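I'd been trying to get hold of Kavinda Majumder since April, and when he finally rang back it was six in the morning and he was whispering. "Otters," he said. "Give me ten minutes."

He rang again in seven. The family at the Herath bend had gone back under the bank and he could talk normally, or as normally as a man can while eating a cold samosa in a reed bed. 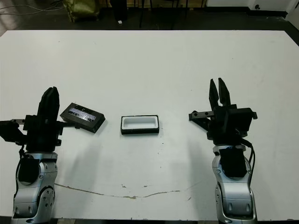 Mitali Rathnayake
River and Wetlands Writer

Kavinda has been walking the same stretch of the Lovus for 27 years, first as a lad with a fishing rod and now as the warden. I asked him what had changed most, expecting him to say the otters (there were none at all when he started!) but he went straight for the water voles.

"People love an otter," he said. "Fair enough, so do I. But the voles were here all along and we nearly let them go without a murmur. Mink had most of them. What was left was hanging on in one ditch behind Grerik Farm."

There are now 200 voles on his books, counted over the spring by Iresha Talukder, and they've spread down both sides of the river as far as the old sluice. I wanted to know how you count something that plops into the water the moment you sneeze. Mostly you count droppings, he told me cheerfully, and you get used to lying on your front. 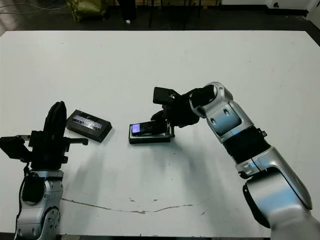 Mizanur Samarakoon thinks the number is on the high side, and told me so when I phoned him that evening. He reckons a wet spring pushes the voles up into the same few dry banks, so you find more signs in the places you look, and he'd want another year of counts before anyone got the bunting out.

I put this to Kavinda, who took it pretty well. "He might be right. I'd still rather argue over 200 than over six, and six is what we had one winter."

What worries him more is the grazing. The field at Conder has changed hands, and the cattle there have been drinking straight from the river, so the bank is getting trodden flat just where the voles like to dig.
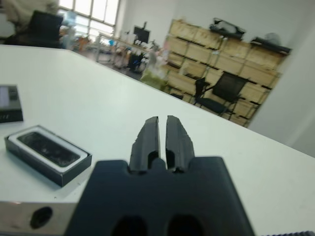

He's asked for a fence set back a few metres, with a trough for the cows, and the new owner has said he'll think about it. Kavinda has offered to put the posts in himself. "I've told him I'll bring my own hammer," he said, and then he was whispering again, because something had moved under the willow and he had to go.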